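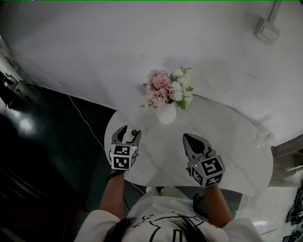
Working with two hand-held grippers at the round table, open day at Vellanby

Home | About us | Open days | Visit | Contact

By the Woro team, April
Reading time: 3 min

About us

Woro is a small company that teaches robots to do careful work with the hands. We started in Vellanby with one table and one borrowed room. Today we share a building with our partner Giannakopoulos, who makes the mechanical parts for us.

Twice a year we open our doors. At the last open day we had 239 visitors, mostly families and students from the technical school. We did not prepare a show. Visitors could watch the same work we do on a usual day: a person takes a gripper in the hand, does a small task at the table, and the movement is recorded for our project Sornska.
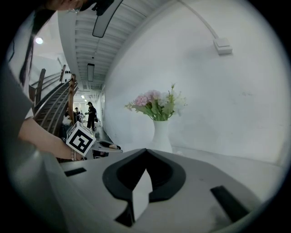
Sornska has now 3,000 recorded tasks, and we want to continue with objects that are more difficult to hold. Many visitors asked if they need to know programming to try it. No, you don't need it. We explain the tool in a few minutes and then you can begin.

Groups are up to 4 persons at one table, so everybody gets a turn. Children are welcome together with an adult. The next open day will be in the fall, and the doors open at 3 in the afternoon. Schools can write to us before and ask for their own visit.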